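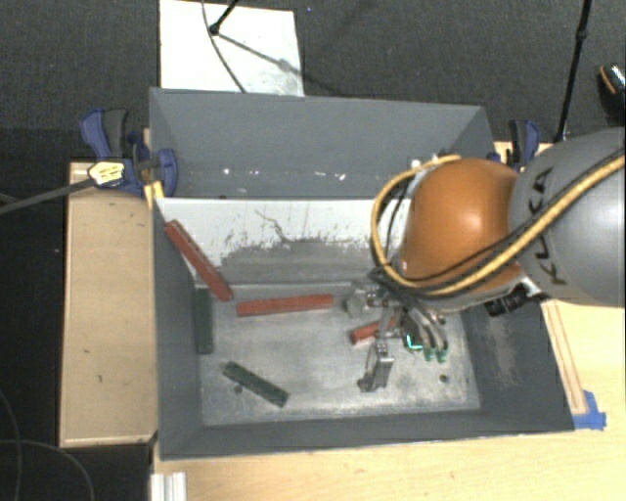

Tema 4. El cajón de piezas largas: colocación, roces y lectura de las superficies

8 de mayo de 2022
Mared Voyle

Estos apuntes recogen lo que vimos en clase sobre los cajones abiertos, con algunas cosas que se me quedaron en el tintero porque la hora se nos fue hablando de las bisagras del tema anterior (culpa mía, ya sabéis que con las bisagras me pierdo). Leedlos con calma y traed las dudas anotadas, que las vamos a necesitar para la práctica.

Qué entendemos por pieza larga

En el curso llamamos larga a toda pieza cuyo largo supera con claridad su ancho y su grueso, tanto que al soltarla de cualquier manera se tumba, se apoya en la pared o se cruza sobre la vecina. Un bloque rectangular alargado es el caso más agradecido para empezar: tiene aristas limpias, caras planas y se ve enseguida hacia dónde apunta. Los rojos y los verdes oscuros con los que trabajamos sirven además para hablar de posiciones sin liarse - "el rojo que está casi horizontal al fondo" se entiende a la primera, mientras que "el de allí" nos hizo perder media mañana el curso pasado.

Una pieza larga puede quedar de tres maneras, y os pido que uséis siempre los mismos nombres en las fichas:

Tumbada. Descansa en el suelo del cajón. Puede estar paralela a una pared o cruzada en diagonal, como el verde de la parte izquierda, y conviene apuntar cuál de las dos cosas es.

Apoyada. Un extremo abajo y otro arriba, contra una pared o un panel. El rojo inclinado del fondo, con un extremo junto al panel blanco, lo anotaríamos así.

Dudosa. Todo lo que no se vea bien desde donde estáis. Una pieza tapada en parte se apunta como dudosa y se vuelve a mirar desde otro lado. Por favor, no completéis de memoria lo que no veis; prefiero mil veces una ficha con un hueco que una ficha bonita e inventada.

Las partes del cajón

El modelo que usamos en este tema es abierto por arriba y tiene dos secciones. La del fondo lleva una pared trasera alta y lisa. Delante de ella va el panel blanco inclinado, que en los apuntes antiguos aparece como "rampa" y que yo sigo llamando rampa cuando me descuido. La sección de delante tiene el suelo de un gris metálico y las paredes pintadas de gris oscuro, con la frontal baja, muy cómoda para mirar dentro sin doblar la espalda.

Fijaos en que cada superficie envejece a su manera. Una pared pintada enseña el roce como una calva de otro tono, y en la de la derecha hay una mancha entre marrón y gris que es casi de manual. El suelo metálico se pone turbio, con zonas más claras y rayadas, y se nota sobre todo hacia el frente y hacia la esquina derecha. En un panel blanco, en cambio, el desgaste canta desde lejos: la zona gris de abajo, de bordes desiguales y moteados, se distingue sin ninguna ayuda, y por encima queda un arañazo fino y oscuro que baja en diagonal hacia ella.

Leer una marca sin adivinar

Es la parte que más cuesta y la que más me gusta explicar. Cuando encontramos una marca, la tentación es contar enseguida su historia: "aquí se golpeó una pieza", "esto lo hizo el rojo". Puede ser, pero la marca sola no lo dice. En la ficha separamos dos casillas, la de lo observado y la de lo supuesto, y la segunda se escribe siempre a lápiz.

En lo observado van la superficie, la altura, la forma, el borde (limpio o irregular) y el tono comparado con lo que la rodea. En lo supuesto va la explicación que se os ocurra, con una palabra que indique cuánto os fiáis de ella. Las marcas pequeñas también cuentan, claro: los puntos blancos de la parte baja de la pared trasera, o las dos marcas redondas y oscuras del suelo, merecen su línea aunque no sepamos qué son. Si no lo sabéis, poned "sin identificar" y seguid tan tranquilos.

Un apunte sobre las piezas - también se gastan. El verde que está en diagonal tiene la superficie moteada, y eso se anota en la ficha de la pieza, nunca en la del cajón. El archivo de Kanside guarda más de 2.340 fichas y durante un tiempo se mezclaron las dos cosas; 469 hubo que rehacerlas desde cero. Yo rehíce unas cuantas de aquellas y todavía me acuerdo.

Criterios de colocación

Para guardar, las piezas van tumbadas y paralelas a la pared más larga. Empezad siempre por las que estén apoyadas: se bajan sujetándolas por el centro, sin arrastrar el extremo por el panel. Después se enderezan las cruzadas. Si dos se tocan, primero se mueve la que queda encima. El color no decide el sitio, salvo que la hoja de trabajo lo pida, como pasa en la variante Wynne.

Para trabajar con ellas el orden puede ser otro, y un cajón con piezas en varias direcciones es perfectamente válido como punto de partida de un ejercicio.

Para la próxima clase

Leed el capítulo de Clerkberg sobre recubrimientos, aunque la segunda mitad se hace pesada y podéis pasarla por encima. Rellenad una ficha completa de cajón y otra de pieza, con sus dos casillas. La plantilla es la 929 de la carpeta Skamari; la anterior no tiene espacio para los bordes de las marcas y ya no la recojo.

En julio repetiremos el ejercicio con los mismos cajones, así que guardad vuestras fichas y escribid la letra un poquito más grande de lo habitual, que luego las tengo que leer todas yo.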